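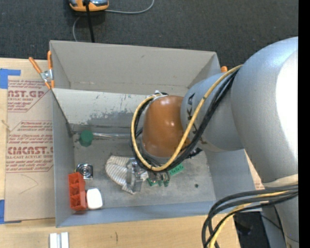

Getting to Derkeck is half the pleasure of staying there, according to Natália Beneš, and most visitors who have made the slow crossing would agree with her. **Derkeck** is a small island with a single guesthouse, the Roussel, and it lies at the far end of the Ilta ferry route, well past the point where most passengers have gone ashore with their shopping.

## Getting there

The ferry calls 2 times a week, though in January it may stay in harbor for days on end if the wind is up – a good book is a kindly thing to pack. From the landing, a footpath of about 664 yards winds up through the heather to the guesthouse door, and bags follow behind on a handcart.

## Staying

The Roussel opened as a home for lighthouse crews and still keeps their long dining table, where guests eat together whether they arrived as friends or not. Behind the house, 128 stone steps lead down to Drerkero, a sheltered cove much loved by swimmers who don't mind a chill. The cove has no shop or café, so the kitchen will gladly wrap up a lunch if asked the night before.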